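Hestport wrist views: a small simulated set for testing where a gripper thinks it is

Hi! I'm Wanting Deng, and I put this set together with Jinlong Ding, who wrote most of the scoring code (bugs in the loader are mine). Last updated March 2025.

What we wanted to know

We had a localiser called Xie that does very nicely with a fixed overhead view, and we wondered what would happen if all it got was whatever the gripper sees – walls, corners, bits of furniture at daft angles. So we built cluttered little rooms in our simulator, Maltley, and asked Xie to guess the gripper's pose from a single render. No depth, no joint readings, no history.

We tried 3 ways of training it:
- on upright views only
- on upright views, randomly rotated afterwards
- on views rendered from properly tilted poses

The third one won, and by more than I'd expected. The second was hardly better than the first, which annoyed Jinlong no end as it was his favourite.

What's in the set

There are 24 rooms, 2 of them held back for testing. Wall, floor and window textures are picked at random when a room is built, so please don't go looking for good taste. All the pictures are renders, and each comes with a pose file in metres and radians.

A few views, all with at least part of a gripper showing: 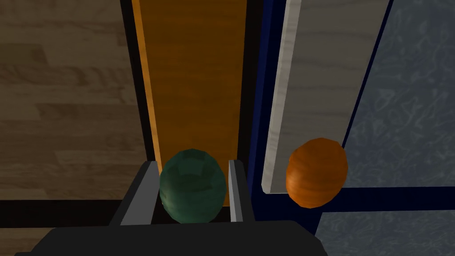
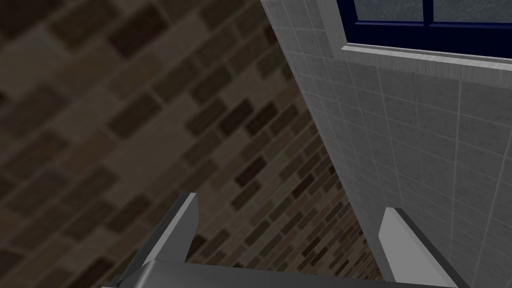
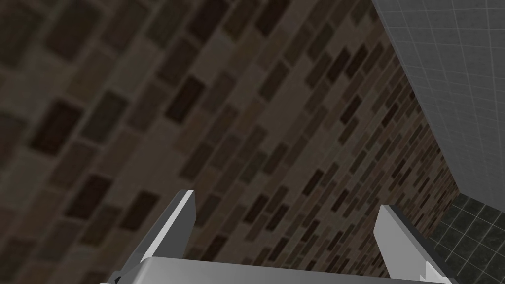
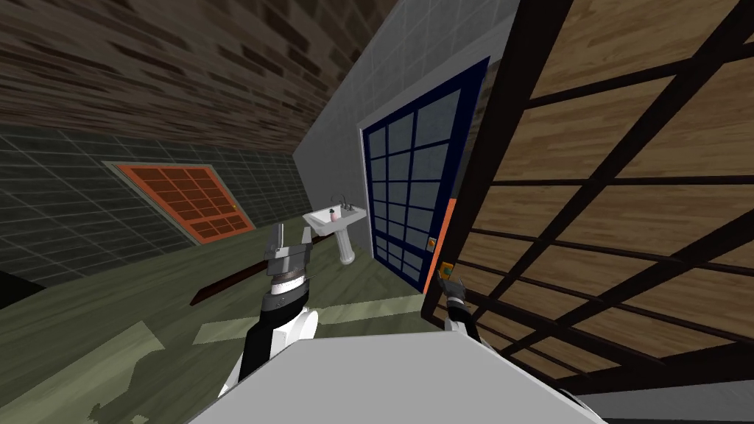 Known problems

Brick is a pain. When one brick wall takes up most of the view, Xie gets the tilt about right but slides along the courses, as one stretch of wall looks much like the next. A window or a corner with a different surface helps a lot. Close-up rounded objects are the other weak spot – it treats them as landmarks even when they've been moved between renders.

We haven't tried any of this on real pictures, so I wouldn't promise you anything there. Bavton, the follow-up set, should have some in May if the calibration behaves.

Using it

Unpack the archive, point the loader at the top folder and leave the file names alone (the pose files are matched by name, sorry). Angles wrap at pi, so compare them with our helper and save yourself an afternoon. If a room won't load, send me its seed and I'll have a look.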